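Raston Adult Learning — Food Service, Level 2
Handout 4: Fruit on the plate
Notes for the session of March 24, 2026

Last time we spoke about cups and glasses, and I promised that the fruit plate would come next. It looks like the easiest task in the course, and many students hurry through it for this reason. 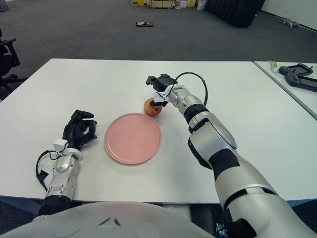

We begin always with the plate, before we touch any fruit. Put it on the table where the guest will sit, not at the far side, and check that it lies flat. Run one finger around the rim. If you feel a chip, the plate goes to the grey box under the sink and you take another one. A plate with a raised rim is better for whole fruit than a fully flat one. An apple or a plum will roll, and the rim stops it.

Colour of the plate
In the workbook from Wistham the plates are all white. You may use coloured ones in the practical test also. A red apple with some yellow in the skin looks well on pink, and very well on white or dark blue. Green grapes on a green plate are lost. I will not take points away for colour, but I may ask you why you have chosen it, so please have an answer.

Choosing the apple
Take it in the hand and turn it fully round once. You look for soft places, cuts in the skin and brown marks near the stalk. Patches of yellow or orange on a red apple are not a fault, they are only the side which had less sun. In December several students put such apples in the waste, and this was a pity. Press lightly with the thumb — lightly, or you will make the bruise yourself.

Washing
Cold water, 20 seconds, and rub with the fingers, also in the hollow at the top and at the bottom. Dry with a paper towel or a clean cloth. A wet apple leaves a ring of water on the plate and the guest sees it at once.

Placing
Hold the apple at the sides, around its widest part. Do not carry it by the stalk, which can break. Lower it to the plate and open the fingers only when it touches. If you let it fall even from a small height, the skin stays nice but the flesh under it becomes brown by the evening. For one apple the place is the middle of the plate. The stalk points up.

If an apple has been lying directly on the table, wash it again before it is served. This is a rule of our kitchen and also of the Dekside canteen, where you will do your practice days.

The table
Keep near the plate only what belongs to the meal. Tubes of hand cream, phones, game controllers and keys should be on a different table or in your bag. I know that the break is short and things stay where we put them — but please clear them before you begin.

Exercise for the practice hour
Work in pairs. One student prepares and the other one watches and fills in the sheet on page 42 of the workbook, then you change. You have 40 minutes together. Prepare first one whole apple, then one apple cut in eight pieces with the core taken out. For the cut apple use the small Hourani knife and the green board, and put a little lemon juice on the pieces.

Bring the sheet with you next time, also if it is not complete. We continue with bread baskets.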